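Two weeks on the slow side of Drikine

7/13/20

The guesthouse keeper we spoke to has run her place above the harbour at Drikine for 14 years. Before that she worked the ferry to Dosetham, selling tickets and tea. We asked her what visitors should know before they come, and she started with the boat.

"People book the morning crossing and then fly in at lunchtime," she said. "There's one boat in the morning and one before dark. If you miss the second one you're sleeping in Dosetham, and that's fine, it's a nice town, but you've paid me for the night."

The old town has 200 houses inside the wall and she thinks most day trippers see a dozen of them. They follow the main street up to the fort, take their photos and come down the same way. She sends her own guests out the north gate instead, along the path to Irnholm. It takes an hour and a half each way and there is no shade after the second chapel.

"Take water. The tap at the chapel works in May but I wouldn't count on it later in the season."

Irnholm has a fish market, a bakery and a beach of grey stones. She likes the bakery more than the beach. The flat bread with onion is gone by nine, so she tells people to leave early or settle for the plain one.

When to come

She prefers May. The hillside behind the fort is still green, the water is cold but swimmable, and the restaurants have just opened. By the middle of summer the island gets up to 2000 visitors on a busy day, in a town with a winter population of 1000.

"I can't complain, it's my living," she said. "But I do my shopping at six in the morning and then I stay in."

We asked where she eats when she goes out. Her answer was Santoso, a small place behind the boatyard with a handwritten menu and plastic chairs. She orders the squid. It doesn't take bookings or cards, and the owner closes when the food is finished.

What the rooms are like

Rooms in the old town are small and most are up a flight of stairs. She suggests packing a soft bag and asking about the bathroom before paying – some of the cheaper houses still have one shared between two floors. Water pressure drops in the evening, when everyone comes back from the beach at once.

"Shower at four. I tell everybody and they all go at seven."
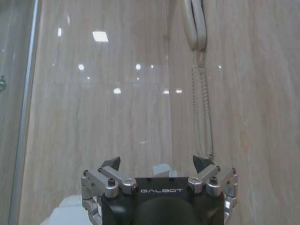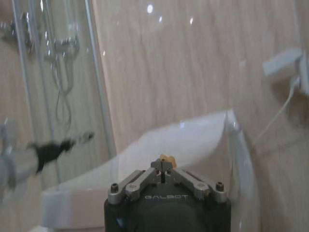
Beige walls and a glass shower enclosure.

Getting around

There are no cars inside the wall. Luggage goes up on handcarts from the ferry landing, and the price is agreed before the cart moves. Outside the gate a minibus runs to Irnholm and back, though the timetable at the stop is an old one. She told us to ask the driver.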